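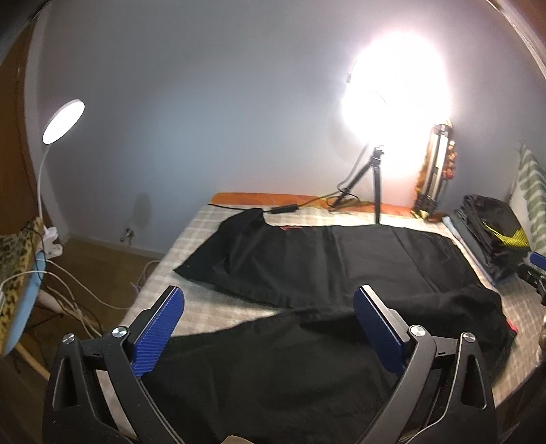
Clundness Guest House - room and linen safety check
May 2022

1. Smoke alarms
Tested all, fine. Room 4 chirps - new battery in, check again next round.

2. Exits and stairs
Back stair light out again, same fitting as January. Rail solid. Boxes moved off the landing, they go in the shed please.

3. Windows
Restrictor missing in room 2. Jostus have the part, ordered. Keep that room off the family bookings untill fitted.

4. Electrical
Kettle cord frayed, room 2. Binned. Irons ok. Extension lead behind the bed in the single - not allowed, taken out.

5. Beds and mattresses
Frames tight, two slats replaced. Seams checked for bugs, clear. Mattress labels all there.

6. Guest clothing left on beds
Don't leave it near heaters or lamps. Pants, coats etc - fold and put on the chair, check under before stripping the sheets. Pockets stay shut, not our buisness.
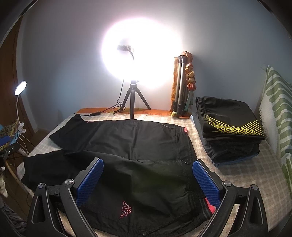 7. Laundry room
Lint trap full. Has to be cleared every load, sign is up. Dotex detergent stored on the floor, move to the high shelf. Dryer vent hose okay.

8. Hot water
Taps run hot but not scalding. Valve in the shared bath stiff, Ogbonna quoted over 1,772 for the lot, waiting on a second price.

9. Extinguishers
Tags in date. Kitchen one was behind the door, rehung by the hatch.

Open items: 2, 3, 8. Recheck in 20 days.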